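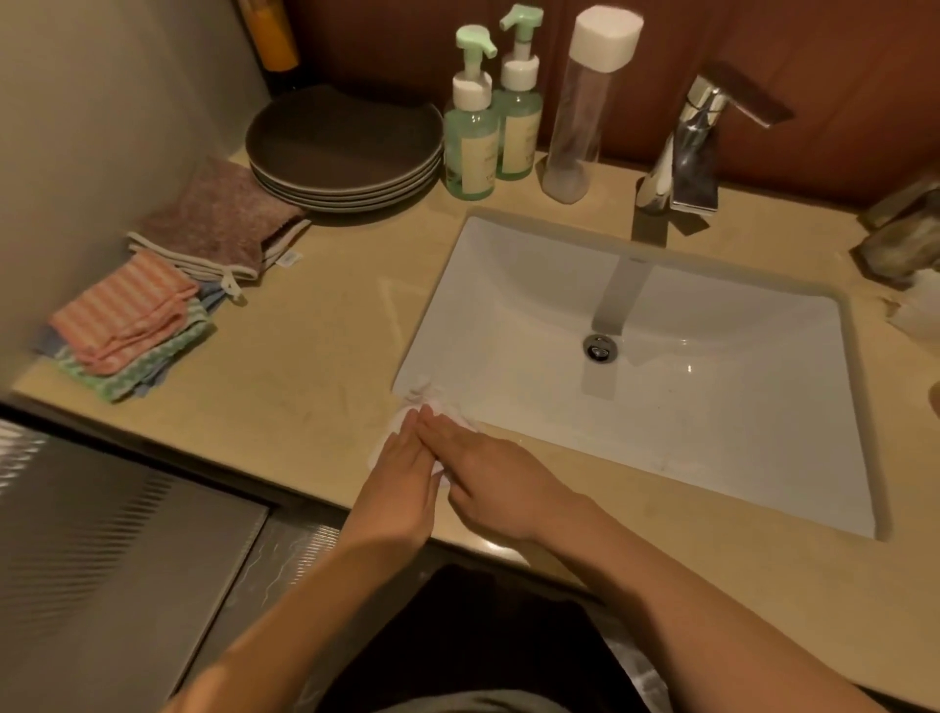
A white cloth at the edge of a sink set in a stone countertop.

Berkholm Seminary Names Lecturer for September Series on Grace and Law

Berkholm Seminary has announced that the Rev. Akua Amoah will deliver its annual Hennessy Lectures in September. The series will consider how Protestant churches have understood the place of the moral law in the life of the believer, with particular attention to sermons and catechisms written for ordinary congregations.

Ms. Amoah teaches historical theology at Storkum College and previously served in parish ministry. Her study of early Lutheran preaching, "The Law Read Aloud," is used in several courses at the seminary. She will give two evening lectures in the chapel, each beginning at 7 p.m. and followed by a period of questions from the floor.

The first lecture will take up the debates over repentance that divided Lutheran teachers in the sixteenth century. The second will turn to the Westminster Confession and its treatment of Christian liberty. A formal response to the second lecture will be given by Ctibor Dvořáček, associate professor of New Testament.

"These questions come up in every generation of students, often in the form of a pastoral problem before they are recognized as a doctrinal one," said Desta Jemal, dean of the seminary. "We are grateful that Ms. Amoah has agreed to address them here."
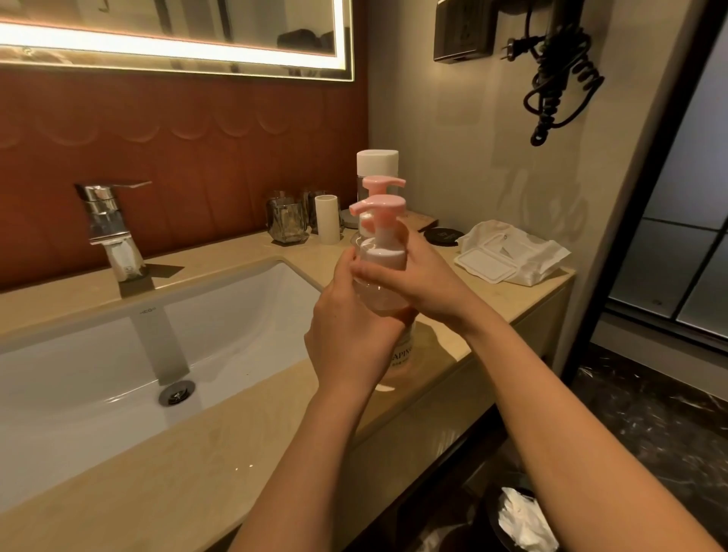
Pump bottles with pink tops on a bathroom vanity.

The lectures are open to the public without charge. Clergy who wish to receive continuing education credit must register with the Office of Church Relations and attend both evenings. A reading list will be sent to registered participants in advance, and copies of the assigned texts will be placed on reserve in the library.

A morning seminar for enrolled students will be led by Gun-woo Yeon, lecturer in church history. Attendance at the seminar is limited to 30, and students in the second-year doctrine course will have first claim on places. Requests should be made in writing to the registrar.

The text of both lectures will appear in a later issue of the seminary's journal. Inquiries may be directed to Abimbola Obi in the Office of Church Relations.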